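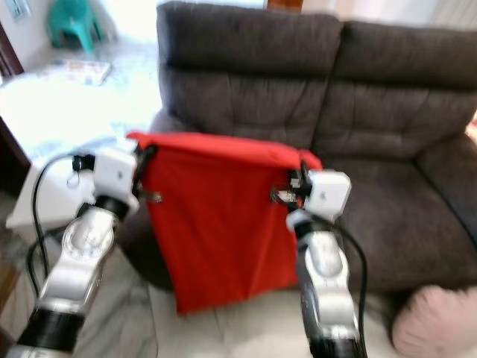
Fig. 4-1. Red cloth by the two top corners, top edge folded over, rest hanging down.

Section 4. Shaking out, folding and putting away the sofa cloth

18 shares | 8 comments

Covers the Flimora cloth on the Lambrechts two-cushion and three-cushion sofas. Same steps for the Zalus, skip step 3 of 4.4. If your cloth came in a bag with the Flindetix care kit, do Section 3 first (first wash), then come back.

4.1 Before you start

1. Everything off the sofa. Remotes, books, the cat.
2. Clear the floor in front. You want 60 inches side to side and nothing on it you'd trip over.
3. Wash your hands and dry them. Hand lotion marks the cloth, wait till it's soaked in.
4. Take off rings and bracelets that can snag.

CAUTION: Don't do this next to a lit candle, a space heater or a fireplace. Cloth swings out further than you think.

4.2 Finding the top edge

The top edge has the care tag on the inside, left corner. Tag gone? Either short edge will do, just stick with the same one.

1. Pick the cloth up anywhere and let it hang.
2. Find one top corner. Run the edge through your fingers untill you hit the other one.
3. One corner in each hand. Thumb on the outside, fingers behind.
4. Fold the top edge over, toward you, a couple inches. Keep hold of both layers.
5. Pull your hands apart until the top is straight. Firm, no yanking.

The rest can hang however it likes. Soft creases down the middle are fine and come out in 4.3. Hard creases, see 4.5.

Note: Short arms? Fold the cloth in half first and work with it doubled. Slower but it works.

4.3 Shaking out

1. Step back from the sofa, 18 inches at least. More if you're tall.
2. Arms out in front, chest height.
3. Lift and snap down. Short moves from the wrist.
4. Repeat until no more crumbs or lint drop. Turn the cloth around, do it again.
5. Let it hang still before you go on to folding.

Do it outside if there's a lot of pet hair. Otherwise vacuum the floor after, not before.

CAUTION: Never shake by one corner only. Stretches the hem and then it won't lie square.

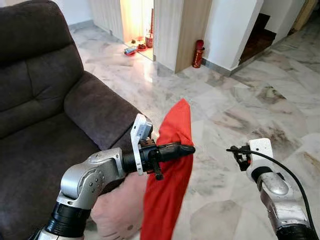 Fig. 4-2. Red cloth gripped near the top at one point. Hangs long and twisted, corner flipped up.

4.4 If the cloth twists

Happens any time you've only got hold of it in one place. The corner pops up, the length wraps around itself, and if you fold it like that you get a lump in the middle of the stack.

1. Don't let go and don't spin it back.
2. Keep the grip you have. With your free hand find the nearest corner (usually the one sticking up).
3. Check the back side is not caught under a seat cushion. Lambrechts only.
4. Walk the free hand along the top edge to the far corner.
5. Move the first hand over to the near corner.
6. Pull straight, fold the edge over as in 4.2, and let the bottom fall.

Still twisted? Lay the whole thing on the seat, flatten it with your palms, start over at 4.2. Quicker than fighting with it.

4.5 Folding

1. Bring the two top corners together. Swap both into one hand.
2. Slide the other hand down the fold and pick up the bottom.
3. Bring bottom to top.
4. Lay it on the seat, smooth from the fold outward.
5. Fold once more. For a narrow shelf, one more after that.

Hard creases: damp cloth over the top, iron on low, 8 seconds a spot, then lift and move. Don't iron it on the sofa. Leave it open for 60 minutes before folding again.

Note: Edges off by a finger width is normal, esp. after the first couple washes.

4.6 Putting it away

- Shelf or drawer, dry. No plastic bags.
- Nothing heavy on top.
- Red cloths away from white ones until they've had three washes. Color can rub off, light upholstery too. Dark brown sofa you won't see it but wipe down anyway.
- Refold along diffrent lines every few months. If you pack it away for the summer, take it out in September and air it one afternoon.

4.7 While the cloth is off

Good time to do the sofa itself.

1. Brush attachment, low suction. Along the seams, then in between the stitched panels, crumbs collect there.
2. Back cushions top to bottom.
3. Spots: blot with plain water, white rag. Check a hidden area before using the Flindetix cleaner.
4. Let the fabric dry all the way before the cloth goes back on.

CAUTION: No bleach, no stiff brush. Don't soak the seams.

Putting the cloth back on the sofa: Section 5.

60 shares | Leave a comment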